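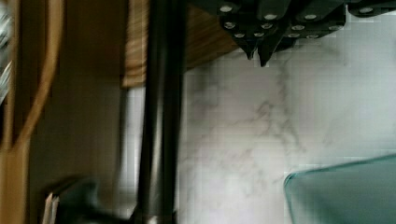
Knives and the wooden board.

May 3, 2020

I've been a postpartum doula in Flonemville for 7 years, and for most of that time the job was simple to explain. I went to a family's house, I held the baby, I helped with feeding, I made lunch, and I went home. Since the middle of March I have done none of that in person. A few people have written to ask how the work goes now, so I'm putting it in one place.

I have three families at the moment. I talk with each of them by video, usually late morning, for as long as the baby allows. One call last week ran four minutes. Another ran well over an hour, and most of that was the mother telling me about her labor for the second time, which she needed to do.

Feeding help is the hard part. In a house I can sit next to someone and see how the baby is lying. On a phone propped against a lamp I mostly see a ceiling. Theano Margaritis, who trained me, suggested asking the partner to hold the phone at the mother's shoulder and point it down. That works better than anything I had come up with. If there is pain that doesn't ease, or the baby isn't having enough wet diapers, I still send them to the pediatrician or the lactation consultant the same day. Both are taking calls.

Meals are the other thing people ask about. I used to cook at the client's stove. Now I cook at home and leave a bag on the porch, then text from the car. I make soup, rice, beans, and a baked oatmeal you can eat with one hand. Carol Fairclough has been driving the bags out to the families north of the river, and I owe her a lot of gas money.

The county program that pays for some of my visits agreed to cover video calls in April. Before that it was in-person only. The form still asks for the mileage, so I write a zero. Iraklis Giannakopoulos at the program office says that's fine and to keep doing it. He also says the approval runs 30 days at a time, so I don't know about June.

What I miss most for these families is the grandmothers. One mother had her own mother's ticket booked for a stay of two months, and the flight was canceled. She was 36 weeks along when they found out. I can't fill that spot, but we did get her mother onto a call while I was on too, and she showed us how she wraps a baby. It's tighter than the way I do it. The baby slept.

If you're due this summer and live in the area, I have room for one more family starting in July. Styliani Tzavaras has openings before then and speaks Greek. You can reach either of us through the contact page. Please put your due date in the message and say whether you have internet at home or only a phone, as I can do the calls by regular phone too.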